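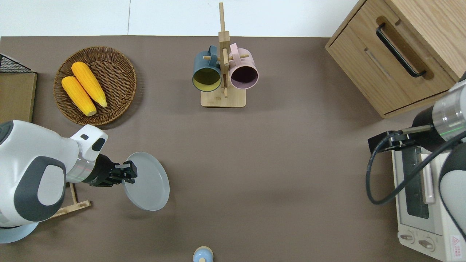 Wannasri Recipe Corpus, release 4

Contents

Overview
Files
Record layout
Ingredient names
Quantities and units
Sources and transcription
Known problems
Splits
Building from source
Changes since release 3
License and contact

Overview

Wannasri is a collection of 2,384 home recipes in English, transcribed from typed and handwritten cards and normalized into a single record format. It was put together for work on ingredient parsing, unit conversion and recipe search. Each record keeps the original wording next to the normalized fields, so that the normalization can be checked or redone.

The corpus is text only. It has no nutrition values, no ratings and no cost data. Cooking times are given when the card gives them and left empty otherwise.

Files

recipes.jsonl: one record per line, UTF-8, Unix line endings
ingredients.tsv: the controlled ingredient list, with synonyms
units.tsv: unit names, abbreviations and conversion factors
splits/: three plain lists of record identifiers
tools/: the parser and the validation script
NOTES.txt: transcription rules as they were given to the transcribers

Tab-separated files have a header row. Fields never contain tabs or line breaks; where a card had a line break inside an ingredient line, it was replaced with a single space.

Record layout

id: a string, stable across releases. Identifiers of withdrawn records are not reused.
title: as written on the card, including spelling errors.
title_norm: lower case, punctuation removed, spelling corrected.
yield_text: the yield as written, for example "serves 6" or "makes 2 pans". May be empty.
ingredients: a list of objects, in card order.
steps: a list of strings. Cards with a single block of instructions have been split at sentence ends.
time_min: total time in minutes, integer or null.
source: one of the source codes in NOTES.txt.
flags: a list of strings, usually empty.

Each ingredient object has the fields raw, qty, qty_max, unit, name, prep and optional. For "2 to 3 ears corn, husked", qty is 2, qty_max is 3, unit is "ear", name is "corn, fresh" and prep is "husked". When the card gives a single quantity, qty_max is null. When it gives none ("salt"), both are null.

The optional field is true only if the card says so in words ("if desired", "optional", "if you have it"). Parentheses alone do not make an ingredient optional.

Ingredient names

Names come from ingredients.tsv, which is arranged in 59 groups. The general form is a head noun followed by a qualifier: "beans, green", "cream, heavy", "corn, canned". A name without a qualifier means that the card does not specify. This matters most for corn, beans, milk and sugar, where the parser in earlier releases filled in a default. It no longer does.

Brand names on the cards were kept in raw and replaced with the generic name in name. Product names with no clear generic equivalent are mapped to the closest group and carry the flag name_uncertain.

Quantities and units

Fractions are stored as decimals, rounded to three places. Mixed numbers are added together, so "1 1/2" becomes 1.5.

Volume units are US customary unless the record has the flag metric or imperial. Conversion factors in units.tsv cover volume to volume and weight to weight only. The corpus does not convert between volume and weight.

Container sizes are a separate matter. "1 can (15 oz)" is stored with unit "can" and the size in prep. "1 large can" keeps "large" in prep and has no size. Users who need weights should apply their own table and should not assume that a can on an older card matches a current one.

Informal units such as "knob", "handful", "glug" and "butter the size of an egg" are kept as unit values and have no conversion factor.

Sources and transcription

The cards came from four household collections and one church supper file, all lent by their owners. Cards clipped from magazines or copied from packaging were excluded where this could be recognized. Personal names in titles were reduced to the first name; surnames and street addresses were removed from all fields.

Daranee Nilsuwan and Chalerm Khamphan did the transcription. Each card was typed once and proofread once by the other transcriber. Florencia Mansilla wrote the ingredient list and resolved the cases where the proofreader disagreed with the typist.

Illegible words are written as [?]. A guess at an illegible word is written with the question mark after it, as in "[thyme?]".

Known problems

51 records have ingredient lines that the parser could not divide. In these, raw is filled, the other fields are null and the record has the flag unparsed.

Steps that mention an ingredient missing from the list were left alone. Water and oil for frying are the common cases.

Oven temperatures are not a separate field. They appear in steps as written, in Fahrenheit, and sometimes only as "moderate" or "hot".

Desserts are heavily overrepresented, and main dishes without meat are scarce. The corpus should not be used to estimate what any population eats.

Several canning and preserving recipes follow practices that are now considered unsafe. They have the flag preserve_old. Do not serve them to end users as instructions.

Splits

Train, dev and test were drawn by source and by title group, so that variants of one recipe fall in the same split. Title groups were formed on title_norm with an edit distance threshold and then checked by hand. Results on a random split are not comparable.

Building from source

Python 3.10 or later is required. There are no other dependencies.

python tools/parse.py cards/ > recipes.jsonl
python tools/validate.py recipes.jsonl

The validator exits with status 1 on the first malformed record. Use --all to list every error. The raw card transcriptions in cards/ are included in the full archive and left out of the small one.

Changes since release 3

Default qualifiers removed from ingredient names.
qty_max added. Ranges were previously averaged.
Duplicate cards within the church supper file merged.
"T" and "t" now parsed as tablespoon and teaspoon. Cards written entirely in capitals have the flag spoon_ambiguous.
Encoding of the degree sign fixed.

License and contact

The records and tables are released under CC BY 4.0, the code under the MIT license. Corrections should give the record id, the field and the proposed value. Send them to Eleni Dumitrescu through the issue tracker. Corrections received by the end of May go into the next release.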